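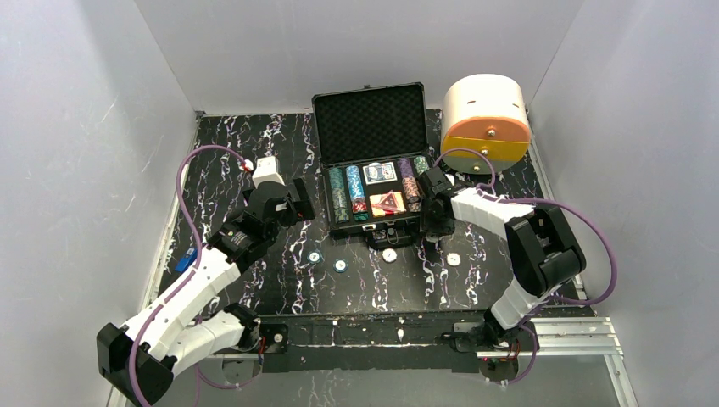

The proposal to end overnight guest privileges in first-year residence halls deserves more scrutiny than it has received. Under the plan, which would take effect in February, students in Price Hall and Gotside Hall would be required to sign out all visitors by 11 p.m., including visitors who live elsewhere on campus. The housing office has presented the change as a matter of safety. The record it has offered in support is thin.

Of the 543 students who live in the two buildings, about 70 were named in noise or guest complaints during the fall semester. Most of those complaints were settled by a conversation with a resident assistant – the very process the current policy was written to encourage. To restrict every resident on account of these cases is to abandon a system that has largely worked.

There is also the question of where students will go. A first-year student who cannot host friends in a lounge at midnight will find a house off campus where no one is on duty and no one is sober. Residence life should keep students close to help when they need it. 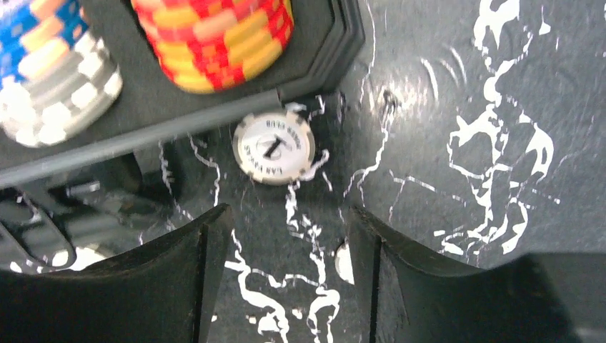
Reshma Radebe takes the opposite view, and argued at the January forum that roommates who want to sleep have been asked for too long to defend that wish on their own. Her point is a serious one. Roommate agreements are often signed in the first week, before either party knows what to ask for, and few are ever reopened.

The remedy, however, is to revise those agreements each semester and to enforce them. The housing office should withdraw the sign-out rule, publish its complaint figures in full and hold a second forum before any new policy is adopted.

Kulap Klinhom
28 January 2020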